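Look after the fingers and the rest will follow

Sun 18 April
By Ashley Lockwood

I have spent most of my working life around machines that pick things up, and I want to make a case for the least glamorous job in the field: looking after a hand-held gripper. I mean the whole business, from the pads and the linkage to the lens and the little notebook that goes with them. I love this job. I think more people would love it if it were given a proper place in the week instead of being squeezed in after everyone has gone home.

Our group at Kudthorpe runs 2 of these grippers. You carry one through a house, you open drawers and shift cups and fold things, and what the camera and the fingers record goes off to teach a robot arm the same movements. The arm gets all the attention. Visitors want to see the arm. But the arm only ever learns what the hand-held tool felt and saw, and if the left pad has crept a hair forward of the right, you are teaching it to pinch crooked, over and over, with great patience.

Callum Niven, who trained me, used to keep the pads in a jam jar and change them by feel. He was very good at it and I would still argue against it. Feel doesn't travel. When İlker Akyol took over the bench in March he started writing down every pad change with the session number beside it, and by session 1532 we could look back through the book and see which grasps had gone soft just before a swap. It was a lovely moment! A column of pencil had explained a fortnight of odd results.

So my first opinion is that the notebook belongs to the tool. It should live in the same case, and whoever picks up the gripper should read the last page before switching anything on.

My second is that a gripper should be checked on furniture, out in a real room. A test block on a bench is square and grippy and sits at a convenient height, and I have seen a tool pass on the block and then fumble the first small handle it met. Drawer pulls are wonderful for this. They're fiddly, they sit close to the face of the drawer, and they show you straight away whether both pads are arriving together. Painted furniture with some curve and a bit of gilt is better again, as the low approach past a bulging front is exactly where a careless setup knocks the housing.

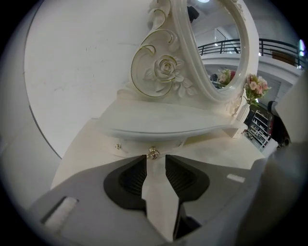 What I would change

Give the check a fixed slot. We do ours at 9, before the first session, and it takes 13 minutes if the pads are sound. Armindo Falcão thinks that's too long and would rather check only when something looks wrong. I see his point, but by the time a recording looks wrong to a person scrolling through it, you may have a whole day of the stuff.

Clean the ribs in the pads with a dry brush and leave the solvent on the shelf. Wipe the lens last, after your fingers have finished touching everything else. Open and close the fingers slowly a few times and listen - a gritty linkage tells on itself long before it sticks.

Then there's the matter of who does it. At Horncombe they rotate the job through everybody, including Elīna Strazds, who runs the place, and I think they have it right. People who have had the pads off treat the tool differently. They set it down on its back, they stop tightening screws that were never loose, and they start bringing in their own ideas. The best change to our case foam came from someone in her first week on the rota.

We start our own rota next month, and I've put my name down for the first two turns.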